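Shopping for grippers at Plirstead: notes from our visit

Posted 26/05/2026

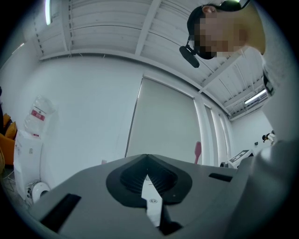
So I went in with a spreadsheet and came out with a different spreadsheet. We've had money set aside for hand-held grippers since January, and I'd been putting off the order until I could spend an afternoon with people who use the things all day. Barbara Pawłowska at Plirstead said sure, come over, bring your questions. I brought a lot of them!

First, the price. I'd been comparing the Virix and the Skulosach on the sticker alone, 407 dollars against 501 per unit, and the Virix looked like an easy win. Then Barbara asked what I'd put down for fingers. Um, nothing? Her crew goes through them quicker than you'd guess, and a spare set for the Virix is 168 dollars (the Skulosach ships with two extra sets in the box). There went my easy win.

The other thing I hadn't budgeted for was people's arms. I held both models for a good long stretch, and the heavier one got old fast – my wrist was complaining well before the coffee break. Barbara plans her shifts with swaps built in, so she bought fewer grippers than she has operators and put the difference into headsets and chargers. I'm stealing that idea.

We also talked about service contracts. Makowska quoted us roughly 357 a year to cover the whole set, and I'd crossed it out as a luxury. Barbara keeps hers, mostly for the loaner units, and she showed me her repair log, which had me un-crossing it on the spot. Ask how long a repair takes before you sign anything, she said, and get the answer in writing.

Where does that leave us? I'm leaning toward two Skulosach units now and a third one next budget year, with the Makowska contract on top. I still want to try the Virix with the softer fingers, though, and Barbara has a pair on order. She's promised to call me when they show up, so I'm holding the purchase order until then.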